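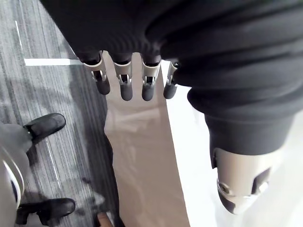

Skendine Bedroom Clothes Set

README, 4 April 2026

Welcome, and thank you for taking an interest in our laundry. The Skendine set is a collection of recordings made at the Endoswood house, where we've been teaching a two-armed robot to deal with clothes left lying on a bed. There are 213 recordings in this release, all of them made by a person driving the robot by remote control. I've tried to write down everything I wished I had known when I first opened somebody else's data, so please forgive me if it rambles in places.

What is in it

Each recording is one attempt at one task, from the moment the driver takes control to the moment the driver lets go. You get the head view, the left wrist view, the right wrist view, the joint positions of both arms and the state of each hand, all on the same clock. There is also a short text note for each recording, typed by the driver right after finishing. Some notes are a full paragraph and some just say "ok", and I have left them alone, spelling included.

The tasks are plain ones: pick up a garment from the bed, hold it clear, pass it from one hand to the other, lay it down again somewhere else. We use soft knits and everyday tops in dark and middling colors, the sort of thing that crumples and stays crumpled. Folding is not part of this release. We did try it in March, and the recordings were so uneven that I'd rather do them again properly than hand them to you with a long apology.

How the driving works

The driver wears a headset and holds a controller in each hand, and the Todero control software turns hand motion into arm motion. It takes some getting used to! New drivers tend to reach too fast and then stop dead above the cloth, and you can see that hesitation in the joint data very clearly. We asked everyone to do 50 practice attempts before anything was kept, which sounds like a lot and goes by quicker than you'd think.

The most difficult moment is when cloth is close to the wrist. A bunch of knit fabric can fill most of the wrist view, folds and all, and leave only a little of the room showing past it. Drivers learn to go by the head view at that point and come back to the wrist once the garment has dropped away. If you are training on the wrist views alone, please expect long stretches like this - they're part of the job and we kept them in.

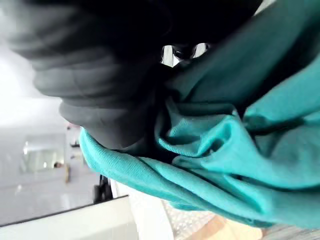 Starting layout

Every attempt starts with the bed made and the garments dropped on top of the duvet. We drop them by hand from a little height and don't tidy them afterward, so no two starts match. In the two-garment attempts one piece is black and the other is teal, lying in loose heaps a short reach apart, and the driver picks whichever one the task line names. The grippers begin low, in front of the bed and well away from the cloth.

The bedding is deliberately ordinary. The duvet is white with a faint stripe, and the checkered pillow at the head stays there throughout. If the duvet gets dragged along with a garment, the driver is allowed to put it right before carrying on, and the note should mention it.

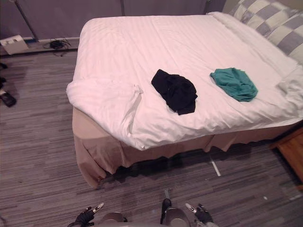 Can I use the set if my robot has a different hand?

For the head view and the task lines, certainly, and several of our own tests at Endoswood were done that way. The hand states are tied to our fingers, so you would need to map them to open and closed yourself, or leave them out and work from the arm positions.

Known problems

In 8 recordings the left wrist view runs slightly behind the others. They are listed in the file called late_left.txt, and the joint data in them is fine. Two more have no driver's note at all. I thought about writing them myself from the video and decided against it - a made-up note is worse than a blank one.

You'll also find idle stretches where the hands simply hang above the floor, fingers pointing down, with the carpet behind them and a good deal of dark sleeve at the top of the view.

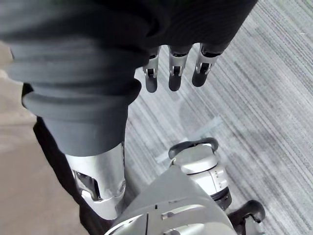 We haven't trimmed these, as some people like having still footage for checking noise in the joint readings. If you don't want them, the Chang loader has a setting called skip_idle that drops any stretch where neither arm moves. It is off by default, and I would suggest running it once with the setting off just to see how much there is.

Using and sharing

The set is free for research and teaching. Please keep this file with the recordings if you pass them along, and mention Skendine by name in anything you publish. Corrections are very welcome, even small ones, and can go in the issues page next to the download. The next release should have the folding attempts in it, along with a second bed.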